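Sun 26 March

**Mug shelf news, and please read the bit about the drying rack**

Quick one this week, typing between the school run and the dentist. Sorry in advance for spelling.

So. The kitchen at Gedstead. The mug situation got out of hand over the winter and we finally did the sort-out. Every mug off the shelves, off the hooks, out of the cupboard over the fridge, out from under the sink (why), and onto the big table. 100 mugs exactly. For a building where 7 people drink coffee on a busy morning.

Said Benmoussa did the counting. Then he did it again after lunch and got the same number, so that's what's going in the newsletter.

What we found:

- A whole family of white ones with the Pleltley logo, left over from the open day. Still fine, very boring, stack well.
- Two with no handle. Gone.
- One commemorative thing with 1881 on the side and a picture of a bridge. No idea which bridge. If it's yours or your grandmother's, say so quickly.
- A soup bowl pretending to be a mug. Moved to bowls.
- Glass ones from Wosusby, the thin kind. These keep chipping on the tap. They now live on the top shelf and are for cold drinks only.
- A lot of tea-stained ones that cleaned up better than expected. Baking soda, damp cloth, a bit of elbow.

The keepers are back on the shelves and the shelves are now labeled. Left side is shared, anyone can use them. Right side is personal. If your mug is on the right side it needs your name on the bottom, in the paint pen, which is in the drawer with the scissors. Let it dry overnight before you wash it or the name comes straight off. Yasaman Salehi's now says "Yasa" and a smudge.

The rest went in three boxes by the back door. Help yourselves until the end of the month. After that they go to the thrift store on Hwang Street, who have said yes to mugs but no to mugs with cracks, so I've gone through and pulled the cracked ones. Might have missed one or two. Check before you pour something hot in.

**Travel mugs and lids**

Separate problem. We have more lids than things to put lids on. Somebody tried matching them up on Thursday and gave up after an hour, fair enough. The lids are in the clear tub next to the microwave. If you have a travel cup at home that leaks or has lost its top, bring it in and try a few. When the tub's been picked over I'll toss what's left.

Same goes for rubber rings. If you don't know what the ring is for, leave it in the tub. Somebody will be looking for it.

**Dishwasher**

Please, top rack only for mugs, open end down. I know it's obvious. Went in on Monday and there were four lying on their backs full of gray water.

Anything with a metal rim or painted decoration gets washed by hand. So does anything you would be sad about. The machine runs hot and it took the gold off Said's anniversary cup back in November, and he's been very decent about it but still.

Also the salt light is on. I have bought salt. It's under the sink, where the mugs used to be. Whoever gets there first.

**Drying rack**

This is the bit I wanted you to read! The rack isn't storage. Things dry, things get put away. We agreed on end of day and for a week it worked beautifully and then it was back to a tower. If you're last out, five minutes with a dish towel and it's done — clean towels are on the hook, used ones in the bag, and the bag goes home with whoever's turn it is. List is on the fridge. My name is on it twice so no complaining.

**Unclaimed**

A few nice ones turned up with no name and nobody has put a hand up yet. Too good for the boxes by the back door, I think, so I'm holding onto them for now. Favorite of the lot is the black one with the orange handle.
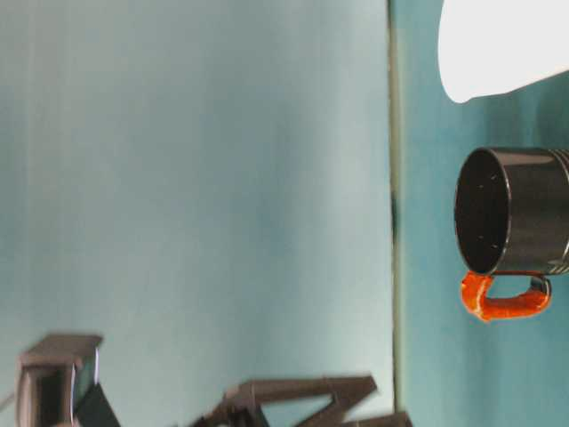
*Photo: Yasaman Salehi / Gedstead newsletter*

Glossy black, thin silver rim, some faint grooves on the body, handle bright orange and a bit mottled. Hard to mistake for anyone else's. If it's yours, come and find me or leave a note in the kitchen book and I'll put it on your side of the shelf. It's had offers already, two people have asked if they can have it if no one turns up. Answer is yes but there's a queue and you're both in it.

The others are a tall blue one, a short brown one that feels handmade, and a pair with lemons on. Same deal.

If you think you've lost one and it isn't on that list, check the shared shelf before you email me. A few personal ones ended up over there by mistake when we were putting things back, it was getting late and we were all a bit fed up with mugs.

**Other kitchen bits**

The good kettle is back from being descaled. The old kettle is still in the cupboard and still works, please don't throw it out, we need it for the spring lunch.

Coffee money: the jar has $421 in it after the last count, so we're going ahead with the new grinder. Yasaman is looking at two and will put the details up on the board. If you have strong feelings about grinders tell her this week, not after it's been orderd.

Sponge rule stays the same. Yellow for dishes, green for counters. If it smells, bin it, there's a full pack in the drawer.

And there's a spare shelf now! First time in years. Ideas so far are a spot for cereal, a spot for the big serving plates, or leaving it empty for a while just to enjoy it. Write yours on the sheet next to the fridge list.

Next newsletter will have the spring lunch sign-up and the garden stuff I ran out of room for. Send me anything you want in it by Friday noon, short is good.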